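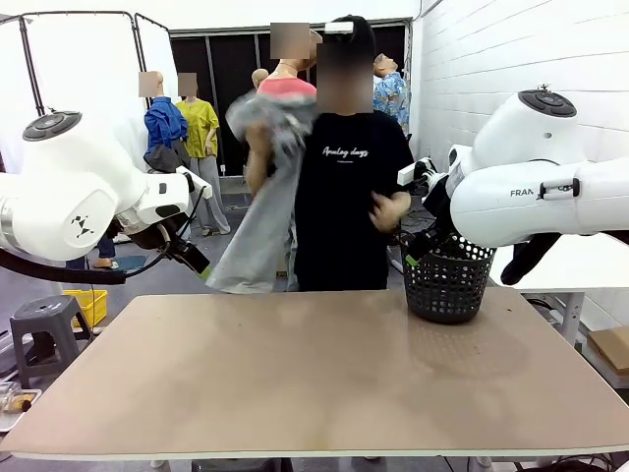
How to set up the Clevik two-arm kit for sorting garments

In this tutorial I explain how we prepare the Clevik kit for working with clothes on a table. I have used the kit for 18 weeks in our small shop for clothing displays, and many readers of my first review asked me for the steps. You need the two arms with their grippers, one table, one basket and a free afternoon.

Step 1. Place the table and the arms

Put one arm at each short side of the table, so that both grippers can meet over the middle. The table does not need to be new. Ours is beige and has stains and worn places, and the kit works on it the same. What matters is that it does not move when you push it with your hip.

Leave the long side at the back free. A person must be able to stand there and bring clothes to the table between the arms.

Step 2. Lead the cables

The cable of each arm is thick and does not like a tight bend. Let it make a wide loop, then go down beside the table. Florencia Daza, who installed our kit, fixed it only at the floor – I did the same after I moved the table, and I had no trouble.

Step 3. Choose the basket

We use a round black plastic basket with small square holes in the sides. It stands on the right part of the table, where the right gripper comes into it from above. I tried first a basket from Arancibia with a high handle, and the gripper touched the handle again and again. Take one with an open top.

Step 4. Teach the basket position

Open the Clevik panel and choose Positions, then New. Move the right gripper by hand until the fingers are inside the opening, and press Save. Go up 23 cm and save again. This second point is the safe height. If you forget it, the panel shows message 1726 and the arm will not start.

Step 5. Give the first garments

Begin with something plain, for example a T-shirt. Large and heavy pieces come later. With a big gray garment I hold it bunched near the shoulder with one hand and let the rest hang down to the table, close to the left gripper. Keep your free hand away from the basket while the arm is moving.

Repeat with 6 different pieces before you change any setting. I changed the speed too early and had to teach the basket two times.

What I think about the kit

The arms are quiet and the panel is clear. The manual is weak: the part about cloth is one page, and the drawing shows a cardboard box. Laiba Bajwa from the Clevik support answered my letters in two days, and she sent me a better text for Step 4.

Spare finger pads must be ordered separately.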